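Wednesday, 7.40am, and I'm sat on the floor under the bench with a torch in my teeth. Welcome to another thread about looking after one small pick and place cell. Kettle's on, get comfy

1/ For anyone new: we call the arm Koubek. It's bolted to a bench, it picks things up, it puts them down again, and since August it's been my job to keep it doing that. I inherited it from Pongsak Wongsuwan along with a biscuit tin of odd screws and a very good notebook

2/ Counter said 3,443 cycles when I came in. The notebook says to grease the wrist joint every 3,000. So yes, I'm late, and yes, I could hear it. A sort of dry chirp on every turn to the left, like a trainer on a gym floor

3/ Greasing first then. Power off, key out, key in my pocket (always my pocket, never the bench!). Two little plugs on the wrist, take BOTH out, then pump slowly until the clean stuff pushes the brown stuff out of the other side. Wipe, plugs back, wash hands twice

4/ Chirp gone!! I ran the wrist back and forth for ages just to enjoy the quiet

5/ Next job, the drift. Last week the gripper was landing a few millimetres to the right of everything. I blamed the software, moaned at Ľubomír Slanina about the software, and he asked very kindly when I'd last put a spanner on the mounting bolts

6/ Reader, it was the mounting bolts. One of the four went round a good quarter turn. Sorry Ľubomír, I owe you a pastry

7/ Once the bolts are tight you have to redo the zero position, as the old one was set on a wobbly base. Jog each joint to its mark, save, move it away, send it home, look at the marks again. I do that three times. Joint two needed another nudge on the second go, the rest were spot on

8/ Then finger pads. The Plolier ones last longer than the ones we had from Tuvach, at least on our stuff, but they go shiny at the tips and then peppers start sliding out. New pair on. If you fit these yourself, let the glue have its full time. I didn't once and left a pad stuck to a tomato

9/ Test layout after that: two boxes stacked on the left, veg out on the white table. I like peppers because they're lumpy and glossy and no two sides are the same, and the little tomatoes because they're a pain when they sit close together
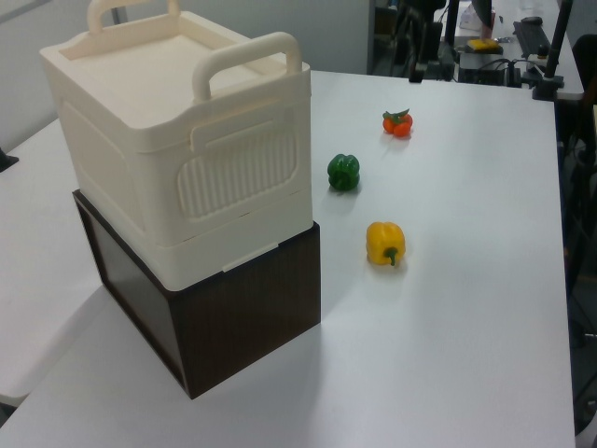

10/ Speed and grip settings
Back up slowly. I start at 74 on the speed slider and leave it there for the whole first run, however bored I get. Grip force is at 215 on our scale, which holds a pepper without bruising it. That number means nothing on your machine so please don't copy it

11/ Someone asked about the spare cable from the last thread. Still waiting on Ernard, they say it's in the post. The old one is fine for now, I've moved the clip so it doesn't rub at the elbow any more

12/ Written it all up in the notebook, with the new grease count at the top of the page in red pen. Off to buy a pastry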